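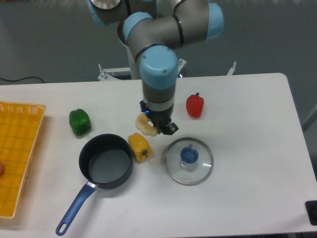
Boyer Salter Opens Aden Office, Adds Securities Arbitration Group

ADEN - Boyer Salter LLP, a law firm serving brokerage firms, investment advisers and insurance agencies, will open an office in downtown Aden in May. The office will be home to a new practice group handling securities arbitration and regulatory inquiries.

The group starts with 13 attorneys. Nine are moving from the firm's main office in Zutton, and four joined this spring from other practices in the region. All of them have defended customer claims in arbitration, and several worked in compliance departments before going into private practice.

Boyer Salter has represented financial services clients for 30 years. In that time its attorneys have handled more than 1000 matters, including customer disputes, employment claims between brokers and their firms, and responses to state and federal examinations. Until now, clients in the Aden area were served from Zutton, with attorneys traveling for hearings and witness interviews.

"A good share of our arbitration work was already in Aden," the firm said in a statement. "Our clients asked for lawyers they could meet with on short notice, and we had been renting hearing space there for most of the past two years."

The new office is at 566 Mill Street, on the second floor. It has two hearing rooms that can be used for arbitrations and mediations, a smaller room for depositions, and video equipment for witnesses who appear remotely. The hearing rooms will also be available to outside counsel and neutrals by reservation.

The group will advise on written supervisory procedures, registration filings, and the move of representatives from one firm to another. Insurance coverage disputes - mainly those over professional liability policies - will continue to be handled in Zutton.

Existing clients do not need to take any action. Attorneys assigned to open matters will stay the same, and phone numbers and email addresses are not changing. Mail for pending Aden matters should go to the Zutton office until the new office opens.

The Aden office will be open from 8:30 a.m. to 5:30 p.m., Monday through Friday.

About Boyer Salter LLP

Boyer Salter LLP is a civil litigation and regulatory firm with offices in Zutton and Aden. Its practice areas are securities, commercial litigation, insurance coverage and employment.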